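Working Next to the Robots: Your Questions

I run the table-clearing program at Lasus, and these are the things people at our Brisstead site keep asking me, so I wrote the answers down!

Is the robot taking my job?
No. Three of us used to split the clearing and sorting, and all three of us are still here. What changed is the day itself — more time checking runs and fixing bad grips, less time bending over a table.

Why do you spend so long in simulation?
We did 1,829 simulated runs before anything moved on the floor at Brotton (yes, I watched a lot of them). A dropped mug costs me nothing in there. The practice room has an orange table and a wooden desk with a mug and other small things on it.

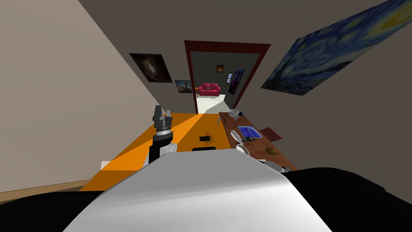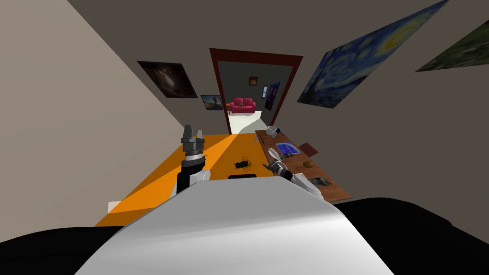 I go through the runs each morning with coffee and flag the ones I'd want a person to look at again.

Do I need to know how to code?
Nope! I didn't when I started. You get a training session in September, and it's mostly learning when to hit pause.

Can I say no to a robot shift?
Yes, just tell your shift lead before the schedule goes up.

Last updated 5 June 2025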